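Flendex Floor Unit: Set-up Guide for Supervisors

Section 4. Preparing a Room and Handing Work to the Unit

Read this section before the first shift with the unit. It covers the room model, the task list, and the changes to staff duties in lounges, waiting areas and guest rooms. Charging and battery care are in Section 3.

4.1 Before you start

The unit needs a room model for every room it will clear. Build the model in the Drerker editor on the office computer. Each site license holds up to 176 room models. The narrowest path the unit can use is 810 mm wide.

CAUTION: Do not run a clearing task in a room that has no approved model. The unit will treat unknown furniture as items to be moved.

4.2 Building the room model

1. Open Drerker and choose New Room.
2. Enter the room name as it appears on the door. Staff will see this name on the hand terminal.
3. Place the large furniture first: chairs, tables, lamps.
4. Mark each piece of furniture as Fixed.
5. Add the loose items the unit may find on tables, such as trays and packaging.
6. Give each loose item a class: Return, Discard or Ask.
7. Select Preview and check the room from the unit's working height.
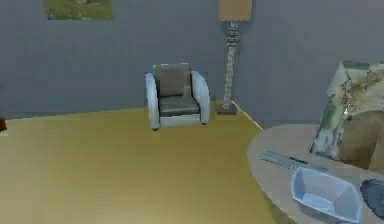

Filip at the Grakberg site asks that the people who clean a room also choose the item classes for it. At Grakberg the office set the classes alone for the first month, and the evening crew spent that month taking things back out of the discard bin.

Note: An armchair and a floor lamp are Fixed in every model. An empty tray is normally Return. Crumpled paper or cardboard should be set to Ask until the crew has agreed on a rule, as it may still have something in it.

8. Save the model and send it to the shift lead for approval.

4.3 Assigning the work

1. On the hand terminal, open Shift and select the rooms for the unit.
2. Assign one attendant to answer Ask requests. An attendant can cover 2 units at most.
3. Leave wiping, vacuuming and glass on the staff list. The unit does not do these jobs.
4. Press Start.

Ask requests wait on the terminal for five minutes. After that the unit leaves the item in place and goes on to the next one.

4.4 What changes for staff

Attendants carry less and check more. Allow time for this in the schedule. Do not cut a room's cleaning time until the unit has worked there for a full month.

Every attendant must be shown the stop button and the Pause command before working near the unit. Anyone may stop it at any time, and no report is required.

The log keeps the last 2,000 actions. It records items and rooms, with no staff names. Export it before it fills if you need older entries.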